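The Case for Glass Over Paper

2021-06-27

I have spent most of my working life at other people's benches, and the fight I keep having is over what goes on top of them. People will argue for a month about a centrifuge and then put it on whatever surface came with the room. I think the surface matters more than they do, and so does what we leave lying on it.

My own preference is simple. Put the paper under glass. A printed sheet with the equipment drawn on it belongs where people work, and it needs to be covered. In a binder it never gets opened. Taped to a wall, it curls and comes down by February. Under a clear sheet of glass it stays flat, and you can set your hand right on top of it.

The complaint I hear is glare. It is a fair complaint. Glass under bright lights washes out pale printing, and equipment sheets are nearly always printed pale, with light blue and gray on white. I would fix that by printing the drawings darker. I would not fix it by taking the glass away. Zusteck sold me a matte cover once for 90 dollars and it scratched in a single season.

Patterned tops are a different matter. A marble pattern looks good in a catalog. It has veins going every which way, and a glossy one throws light back at you just as glass does, with no drawing underneath to make up for it. Small gray parts vanish on it. If you must have marble, put something plain on top and work on that.

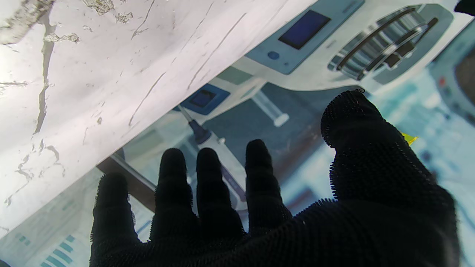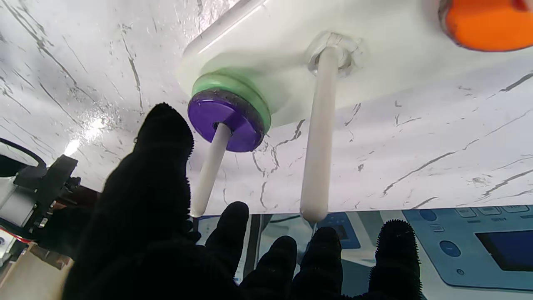
What Belongs on Top

The white board with pegs is the kind of plain thing I mean. Rings and discs go on a peg and stay there. Color does the rest of the work: a purple disc against a pale green ring can be told apart at a glance, and an orange one will show up on white from across a room. I have seen adults with long training sort parts by squinting at numbers stamped on steel, and I don't see what they gain by it.

There is some snobbery in this. Bright rings on pegs look like something for small children, so serious rooms don't want them. At Hudside, where I worked for 2 years, we kept spacers in a drawer with 1,165 other small items -- that was the figure on the inventory sheet -- and every one of them was the same dull gray. Finding a pair took longer than fitting them.

I would also speak up for wear. A disc with a scuffed rim still fits over a peg. Offices replace things like that far too early, usually when someone is coming to visit. Jellby and Zhong both put out new sets every year in slightly different shades, and then the old pieces don't match the new ones. Keep the old ones.

So my list is short. Glass over the printed sheet, darker ink, plain boards, colored parts. It costs less than most of what gets bought for a bench, and it can be done before lunch.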